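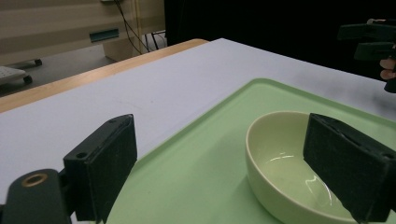 The Nasturdale method is a procedure for teaching robot arms to handle household objects from recordings made by people using hand-held grippers. It was developed at the Vokora laboratory under Thodoris Makris and is named after the building in which the first recordings were made.

In the method, a person performs an ordinary table task with a gripper held in the hand, while a camera mounted on the gripper records the view between its fingers. No robot is present during recording. Tasks that need both hands are recorded with two grippers, and the two recordings are later matched in time. The path of each gripper is worked out from the video and used, together with the images, to train a control program.

The main collection contains 3518 recordings, of which 1036 involve bowls, trays and other tableware. Recordings in which the path could not be recovered were removed before this total was reached. A smaller set of 700 recordings, known as the Ostberg set, is kept apart and used only for testing.

Makris and his colleagues reported that programs trained on five kinds of table surface coped better with an unfamiliar room than programs trained on one, even when the number of recordings was the same. Shiny bowls remained a frequent source of failed grasps. A later version, called Ghanem, added a measure of finger opening to each recording and changed the way in which paired recordings are matched.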